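Subject: Re: [drevow-walks] Fendlow chapel, opening hours and the tower
Date: Jun 23, 2022

> Does anyone know if the chapel at Fendlow is open before noon? The guidebook
> says the tower has 276 steps and a "sublime" view. We'd be coming up from
> Espinoza by bus.

The guidebook is a work of optimism. I counted 190 steps in January, and the view was of fog, which I suppose can be sublime if you bring the right attitude.

The door opens at 10, or whenever the key gets there. The older half is the striped end facing the harbor. The rest was added after a landslide took the nave, and it shows. 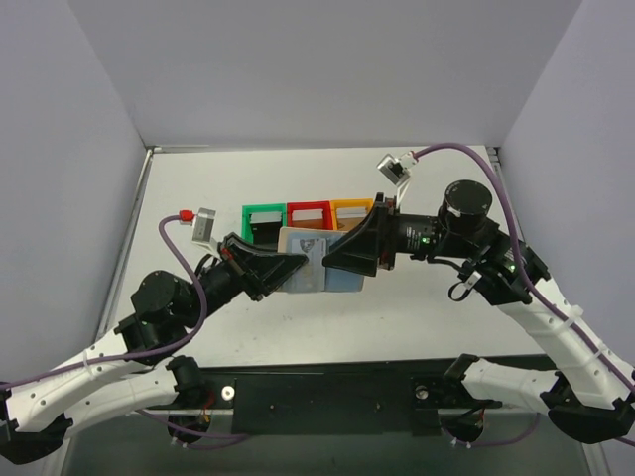

Light-blue packet, with the green, red and yellow-orange bins behind.

Take the bus marked Drindetti, even though you are not going to Drindetti. Get off at the fountain and walk uphill until you regret it. The chapel is on the left. 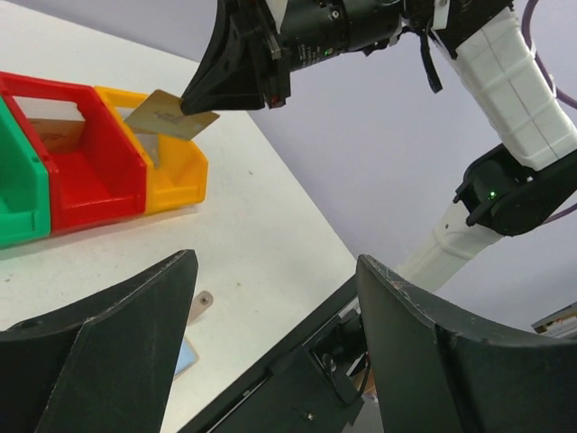

If the door is locked, the bakery across the lane sells tower tickets too, and will try to sell you an almond cake with them. Buy the cake. The last bus back leaves from the lower stop, past the boatyard.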